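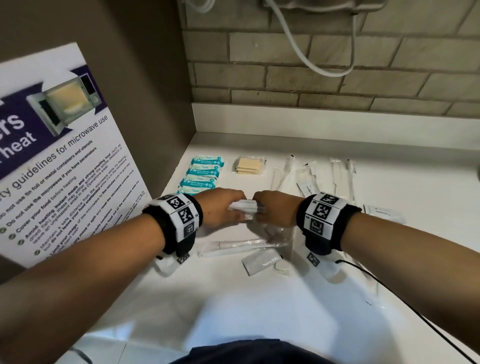
Savvas Petridis asks every new client why we score a gripper against a person's hands before scoring it against another gripper, and his own answer is that the hands set the pass mark.

## About Vikunska

Vikunska compares grippers, wrist cameras and controllers for firms that handle small wrapped goods. Work starts with a human baseline, recorded with marker bands on both wrists. Each gripper then runs 400 picks on the same items, under 2 controllers.

Reports list grip force, drops and cycle time. We sell no hardware. Test requests go to Piyumi Samarakoon.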